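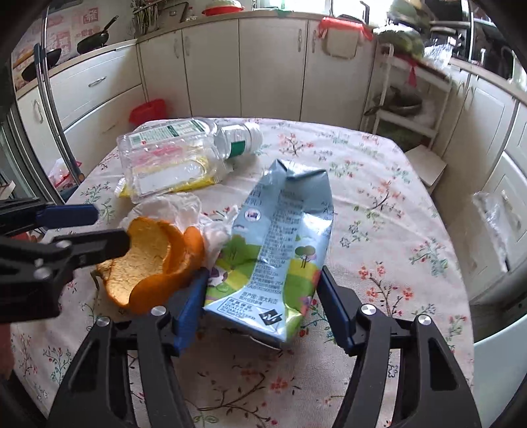
Ce dépôt contient les règles de collecte et d'annotation du lot **Esine**, consacré au débarrassage de tables domestiques avec des pinces tenues à la main. Il accompagne les données ; il ne remplace pas la charte générale de Stistent, qui prévaut en cas de conflit.

Responsable du document : Kuldeep Saxena. Dernière révision : décembre.

## Contenu

| Élément | Valeur |
|---|---|
| Épisodes retenus | 3,688 |
| Épisodes réservés à l'évaluation | 290 |
| Lieux | 13 |
| Tâche | tri et ramassage d'emballages vides et d'épluchures |
| Format | Visser v2, un dossier par épisode |

Les lieux sont des logements occupés. Le mobilier, les nappes et les objets de cuisine restent en place ; seuls les objets de la tâche sont disposés par l'opérateur.

## Règles de collecte

1. Vérifier avant chaque série la course complète des deux mâchoires et l'état des patins. Un patin décollé ou fendu interrompt la série.
2. Commencer et finir chaque épisode mâchoires ouvertes, sans objet entre les patins.
3. Ne pas lisser la nappe entre deux épisodes. Les plis font partie des conditions de contact.
4. Saisir les briques en carton par le corps et non par le pli supérieur. Une brique déjà écrasée reste admise.
5. Une seule pince touche un objet donné à un instant donné, sauf pour les sacs, où la prise à deux pinces est autorisée.
6. Toute reprise à main nue met fin à l'épisode — y compris quand l'objet est ensuite reposé au même endroit.

La vitesse de déplacement est limitée à 270 mm/s au-dessus du plan de travail. Les dépassements sont signalés par le script `check_speed` et l'épisode passe en quarantaine.
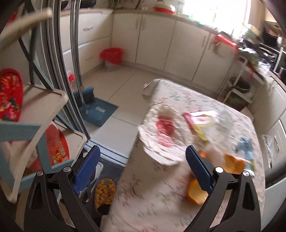 ## Annotation

Les étiquettes décrivent la matière et l'état, jamais la marque. Les valeurs admises sont `carton`, `plastique_rigide`, `plastique_souple`, `organique` et `indetermine`.

- Un sac froissé et un emballage souple qui se touchent reçoivent deux étiquettes distinctes.
- Chaque morceau d'écorce est annoté séparément, même partiellement masqué par une mâchoire.
- Les objets hors de la table ne sont pas annotés.
- En cas de doute sur la matière, utiliser `indetermine` — ne pas déduire à partir de la couleur.

Le flou de mouvement n'est pas un motif de rejet tant que les deux patins restent localisables.

## Vie privée

L'accord écrit de l'occupant est obtenu avant l'installation. Les visages, courriers et documents nominatifs sont masqués dans Edach avant tout transfert. Une main ou un avant-bras d'opérateur peut rester visible. Les textes imprimés sur les emballages sont conservés.

Une demande de retrait s'applique au lieu entier et entraîne la republication de l'index.

## Limites connues

- Les films transparents sont sous-annotés dans les séries à contre-jour. Une relecture est en cours.
- Les reflets sur les surfaces métallisées faussent l'estimation de profondeur ; le champ `depth_valid` doit être consulté avant usage.
- Aucun objet en verre, aucun couteau. Le lot ne permet pas de conclure sur ces catégories.

## Modifications

Toute proposition passe par une demande de fusion qui cite le numéro de la règle concernée. Les changements de seuil exigent en plus la liste des épisodes dont le statut serait modifié. Les demandes sont relues le lundi.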